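Chapter 6
Sorting Small Things: Trays, Tables and the Trouble with Toys

Before you start

By the end of this chapter you should be able to set up a sorting surface, choose a container that suits the job, and write a placing rule that a stranger could follow without ringing you up. You'll want a table, a shallow tray and a handful of small objects that look alike. Bottle caps will do. Toys are more fun.

6.1 The day I met my match

I spent my first years in this trade sorting boring things. Washers, mostly, and then buttons, and then one long October of plastic curtain hooks for a firm called Rondari, who had 400 of them in a single carton and wanted them graded by colour. I got quite good at it, and a bit full of myself, to be truthful. A washer is a lovely thing to sort. It lies flat, it has no favourite side, and it stays where you put it.

Then I took a short contract with a toy distributor, Pladance, and somebody tipped a bag of little figures onto my bench. Within ten minutes I'd gone from expert to beginner. They rolled! They sat on their sides and looked at me. Two of them with their faces turned away could have been anything. My neat system of rows fell apart, and I went home grumpy and had toast for tea.

I've been fond of the problem ever since, and it's where I start every new group of students. You learn more from a few awkward toys than from a whole carton of washers, I promise.

6.2 What makes a toy awkward

Think about the little white figures we use in this chapter. They have a rounded, dotted head with small yellow points on top, a bit like ears, and at least one has clear tentacles trailing off underneath like a jellyfish. From a sorter's point of view, that's several different objects stuck together. The head gives your fingertips a curve to deal with. The points are small, so they're handy for spotting which way is up but a poor place to grab. And the tentacles are see-through, so your eye tends to skip over them and you misjudge how much room the toy takes up.

Lucienne Lemaire, who taught me most of what I know, used to make us handle each new object for a full minute before we were allowed to put it anywhere. We all thought it was daft. I now make my own students do it, and they think it's daft as well. 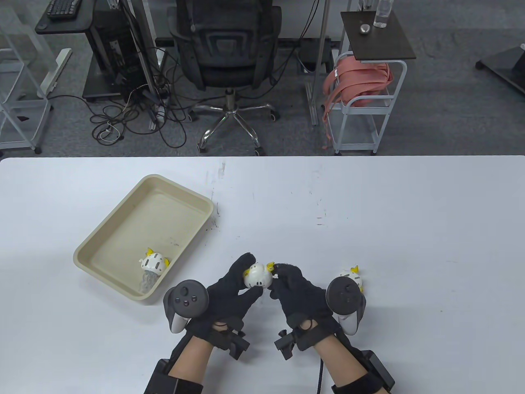 Figure 6.1 Handling a toy at the centre of the table, with the tray to the left and a second toy already inside it.

Notice where the handling happens in Figure 6.1. The toy is held with the fingertips of both hands, over the open part of the table, and the tray sits off to one side. I call that open patch the working space, and I'm a terrible nag about it. Beginners nearly always shove the tray right in front of themselves, then have to reach across it for everything, and sooner or later a sleeve catches the rim and the lot goes flying. (Ask me about the beads. Better still, ask Évan Joly, who was under the bench with a torch until well past closing.)

6.3 Choosing a tray

My favourite tray for small toys is shallow, with rounded corners and a raised rim. The rim stops a roller. The shallowness lets you see everything without leaning over, and your knuckles don't bang on the sides when you set something down. Deep tubs are grand for storage and hopeless for sorting, because the moment you have two layers you've stopped sorting and started burying.

Colour matters more than people expect. White toys on a white table are hard on the eyes after an hour. A beige tray gives you a bit of contrast, and it's gentler than black, which I find makes pale things glare. Malsha Thambiah disagrees with me on this and swears by dark green. We've agreed to keep arguing.

Then there's the angle. Most textbooks tell you to square the tray to the table edge. I used to say so too, but try turning it slightly so the near corner points toward your working space. For me it shortens the reach and lets the wrist stay straight. Try both for 50 placements each and write down which one your shoulder prefers. I'm not fussed which you pick so long as you've tested it.

6.4 The half-finished table

Every sorting job spends most of its life half finished, and this is the stage that trips people up. One toy is in the tray, a couple more are sitting out, the phone rings, and when you come back you can't recall whether the ones on the table were waiting to go in or had just been taken out.

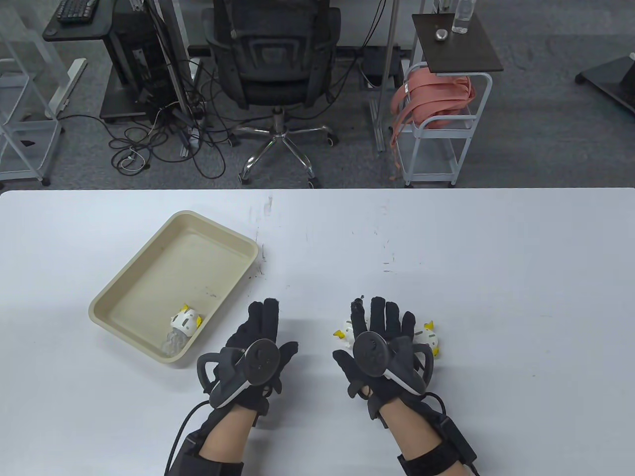
My fix is dull and it works. Everything still to be sorted stays on one side of your hands, everything sorted goes in the container on the other side, and the middle is kept clear whenever you stop. If you follow that, the table tells you where you're up to. I'm right-handed and like my unsorted pile on the right, but swap it if you're a lefty.

The other half of the fix is to decide how things lie in the tray before you begin. Perrine Leclerc and I once timed a batch of 600 toy animals, half of it with a rule (head toward the far rim, nothing touching its neighbour) and half dropped in any old way. The ruled half was slower to place and much quicker to check, and we didn't have to redo any of it. The other half we counted twice, then a third time, with some language I won't print.

6.5 Warm-up activity

Clear your table and wipe it down. Old scuffs don't matter, but crumbs and grit do.

Put your tray to one side and your objects to the other. Pick up one object and turn it over with both hands until you could describe it to a friend over the phone. Jot down which end you'd call the top, which part you'd hold, and which part you'd be likely to overlook.

Now write a placing rule in a single sentence. Swap rules with a partner and follow theirs to the letter, even where it's silly. Nikola Sikora once wrote "face up" for a set of toys with a face on both sides, and her partner sat there quite happily for 105 seconds trying to decide.

Rewrite your rule and keep both versions in your notebook. We'll pull them out again in 6.6, when we move on to mixed batches and you find out what happens to a perfectly good rule when somebody adds a spoon.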